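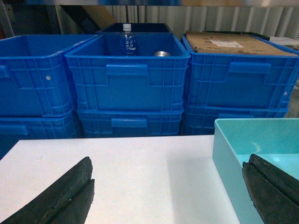 Section 4. Setting up the sorting table and crates

Read this section before you put any parts on the table. It covers the table, the storage crates behind it and the shallow tray used for small parts. Labelling is covered in section 5.

4.1 What you need

One Ondlow table with a white top
Blue storage crates, ribbed, with handle recesses
One shallow teal tray per working place
A soft cloth and a mild washing-up liquid
The parts list for the set you are sorting

Crates from the older Trandov range have a different rim and do not sit properly on the current ones. Do not mix the two in one stack.

4.2 Placing the crates

1. Choose a level stretch of floor behind the table. Leave enough room to walk round at least one end of the stack.

2. Check each crate before use. Look along the ribs and inside the handle recesses for cracks. Put a cracked crate aside and order a new one from Gosling, quoting the number moulded in the base.

3. Set down the bottom crates side by side with their long walls facing the table. Push them together until the rims touch.

4. Lower the top crates onto the bottom ones, one at a time. Each should drop into place and stay put when you press on a corner. If it rocks, lift it off and turn it end to end.

5. Leave the top crates open while you are working. Lids are for transport only.

Caution: do not stack more than two high. The crates will carry more, but the upper ones become hard to reach from the table side and can be pulled forward by the handle.

Caution: maximum load is 14 kg per crate. Heavy sets go in the bottom row.

Note: keep full boxes of a single part in the bottom crates and part-used stock in the top ones. You will be going to the top ones far more often.

4.3 Placing the table

6. Bring the table up in front of the crates and leave a gap of 200 mm between the two. A narrower gap makes it awkward to lift out the bottom crates, and small parts that roll off the back are difficult to get at.

7. Adjust the feet until the top is level. Put a round part on the surface and let go of it. If it rolls, adjust again.

8. Wipe the top with a damp cloth and dry it. The surface is matte and marks easily, so do not use scouring powder or the green side of a washing-up sponge.

Note: Raldale sites have a fixed bench in place of the table. Skip steps 6 and 7 and go straight to step 8.

4.4 Placing the tray

9. Put the tray flat on the table, at least 100 mm in from any edge. Left-handed users may prefer it on the left.

10. Check that the tray is clean and empty, corners included. Small parts left from an earlier set tend to lodge where the wall curves up from the floor.

11. Place the parts you are working on beside the tray or in it, according to the parts list. Work with one colour at a time.

12. If light from a window or lamp reflects off the floor of the tray, turn the tray a quarter turn or move the lamp. Pale and clear parts are easily missed in a bright patch.

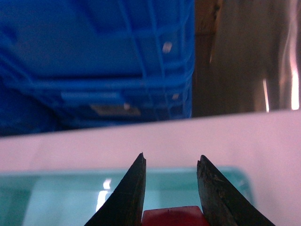
Tray on the white tabletop, with a red piece at the near side.

13. When a colour is finished, count the parts into a bag, write the total on the parts list and return the bag to its crate. Empty the tray fully before you start the next colour.

Note: do not tip the tray straight into a crate. Parts catch under the rim – and once they are down among the bags you will have to take everything out to find them.

4.5 Cleaning and putting away

Wash the tray by hand in warm water with a little washing-up liquid, then rinse it and leave it to dry on its side. Do not put it in a dishwasher. The thin walls will warp and the tray will no longer lie flat.

The crates need only a dry brush. Pay attention to the ribs on the outside, where dust collects, and to the inside corners.

Trays may be stored inside an empty top crate. Put nothing heavy on them.

4.6 If something is not right

A crate will not sit flat: check for a bag caught under it, then check that both crates are of the same range.

The tray slides about: wipe the underside and the tabletop. Dust is the usual cause.

The final count is short: look in the gap behind the table first, then in the tray corners, then in the crate handle recesses.

For missing pieces and replacement trays, write to Natalie Kettle at the Ondlow parts desk. Questions about this section go to Parviz Pakzad.

Section last revised Aug 13, 2019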